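Ticket 553: Arm stops following the leader handle during hand-guided demonstrations
Project: Pandivico kitchen tasks
Site: Tratport, demonstration kitchen
Opened: 14 August 2022
Assigned to: Chiharu Yokoyama
Status: Resolved, under observation

Problem as reported
During remote-controlled demonstrations at the counter, the follower arm intermittently stops responding to the leader handle. The operator continues the motion, the arm holds its position, and after a short delay it moves abruptly to catch up. Episodes recorded in this condition cannot be used for training. The site reports 273 episodes in the current batch and requests guidance on which of them should be kept.

Initial review
The operator log shows that the stops are confined to low positions near the front of the counter. Demonstrations performed at shoulder height were not affected. The site was asked to provide wrist camera material from the working area, together with the matching joint records. 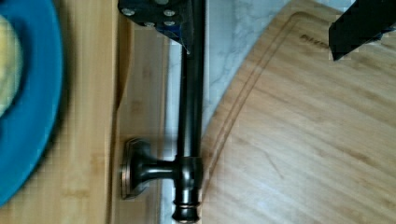 Wrist camera view, Ticket 553. Gripper over the bar, with the cutting board at right and the blue plate at left.

The bar at the front of the counter is not included in the workspace model supplied to the controller. Operators were therefore steering close to it by eye, and light contact was sufficient to trigger the force limit. The limit had been left at the factory value in the Himell controller profile.

Actions taken
1. The bar and its mounting base were added to the workspace model as a keep-out area.
2. The catch-up delay was reduced from 600 ms to 200 ms.
3. The leader handle was recalibrated according to the Cao procedure, with both arms in the rest position.
4. Operators were instructed to approach the plate from above and to release the handle if resistance is felt.

Result
The site repeated the plate and board task with two operators. No stops were recorded. One operator noted that the handle now feels heavier near the counter edge. This is expected behavior with the keep-out area active.

Guidance on existing data
Episodes containing a force limit event are to be marked as rejected. Episodes without such an event may be retained without further review.

Remaining items
The revised profile must be copied to the second station before recording resumes there. The ticket will remain open for observation until the December maintenance visit.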